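Can a machine put the toys away yet?

My sister asked me this in July, standing in her living room with a laundry basket on one hip. She has two kids under five and a floor you can't cross in socks. I write software for a packaging company, so in my family I'm the one who gets the robot questions.

My short answer was no. She wanted the long one, so I've been reading up and asking people I know.

The shop floor is easier to talk about. At work we have a line that closes cartons and stacks them, and it will stack 1000 of them without anyone looking at it. The cartons are all the same size and arrive in the same spot facing the same way. When we switched to a carton 14 millimeters taller, the line was down for most of a morning while Yakubu Etim changed the settings and ran test loads. Yakubu has been doing this kind of work for years and he was not surprised. He said the machine is very good at one thing and has no idea what that thing is.

A house is the other way around. Nothing arrives in the same spot. My sister's floor at 6 p.m. has blocks, a shoe, half a cracker and a library book on it, and the next day it's a different set of things in different places. A person sorts that out without thinking. The block goes in the bin, the cracker goes in the trash, and the book goes up high where it won't get chewed.

I asked Ese Oyelaran about this, because she spent a couple of years at Lindus working on arms that handle small parts. She said people always ask about the hand, and she thinks the hand gets too much of the attention. A lot can be done by just pushing. You can slide a block over to its group with a plain stick if you know where the block is, where it should end up, and what it will do when you touch it.

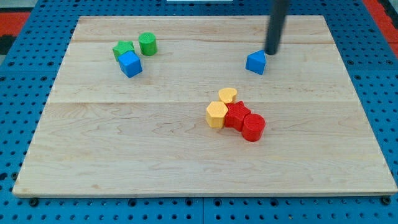 The last part is the hard one. Push a cube in the middle of a face and it mostly goes straight. Push it near a corner and it turns. A star can catch on whatever is next to it, and then you're moving two pieces when you wanted one. So the machine has to push a little, look again, and correct, over and over. Ese said watching it is like watching someone park a trailer.

I think that kind of work will reach the shop floor first, in the jobs between the fixed machines where someone stands and straightens parts all day. There's money in it, and you can control the lighting and keep the kids out. For the house, Ese guessed seven years before she'd trust one alone with a living room floor, and she told me not to hold her to it.

I passed that along to my sister. She did the math on how old the kids would be and went back to folding.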